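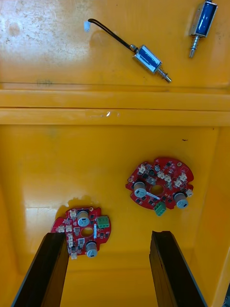
Jonevwood 社区图书与学习中心 第二阶段进展报告

致:Marianna Pietrzak 女士
撰写:Jarosław Cieślak

感谢贵基金会一直以来的支持。本报告说明第二阶段的工作情况,时间到七月底为止。中文不是我的母语,如有表达不够清楚的地方,请您随时写信告诉我。

一、馆藏整理

在本阶段,我们完成了旧书目录的录入。目前目录里共有1,671条记录,每条都包含书名、作者、语言和书架号。录入的工作主要由 Aleksandra Bielecka 负责。波兰语图书的部分比计划慢一些,原因是很多旧书没有国际书号,需要一本一本查版权页。
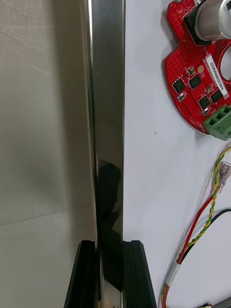
另外有一部分书的封面损坏比较严重,我们请 Jabłońska 装订工作室做了报价。第一批送修27本,修好以后先放在阅览室,暂时不外借。剩下的是否送修,我们希望在下次会议上和您讨论。

二、成人识字课

识字课每星期六上午上课,现在有两个班。初级班的学员进步比较明显,大部分人已经可以自己填写借书登记表。中级班的情况不太理想:夏天请假的人多,有两次课只好合并到初级班。授课老师 Reece Kershaw 建议从九月起把中级班改到晚上六点半,我同意这个建议,但是还没有问过所有学员的意见。

教材方面,我们印了200份练习册。纸张价格比预算时高,超出的部分已经从宣传费里面调整,总金额没有变化。
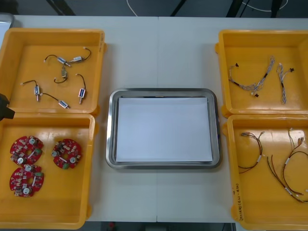 三、借阅系统

借阅系统 Griklow 已经开始试用。借书和还书的功能正常,预约功能还有问题:同一本书有时会通知两位读者来取。供应商 Trelta 答应在八月修改。在修改完成以前,预约仍然用纸本登记。

四、困难与风险

第一,阅览室的暖气需要在冬天以前检查,这一项没有列入原来的预算。第二,Zachary Paquette 将在秋天离开项目,他负责的学校联络工作目前还没有找到接替的人。我会尽快把招聘的进度告诉您。

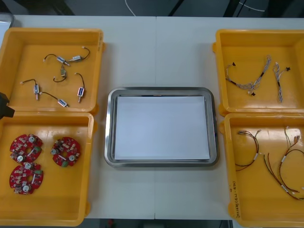 五、下一阶段计划

1. 完成儿童图书的目录录入。
2. 与附近8所学校确认参观时间。
3. 中级班调整时间以后,重新统计报名情况。
4. 提交暖气检查的报价,请贵基金会考虑。

财务明细表和学员出勤表随本报告一起寄出。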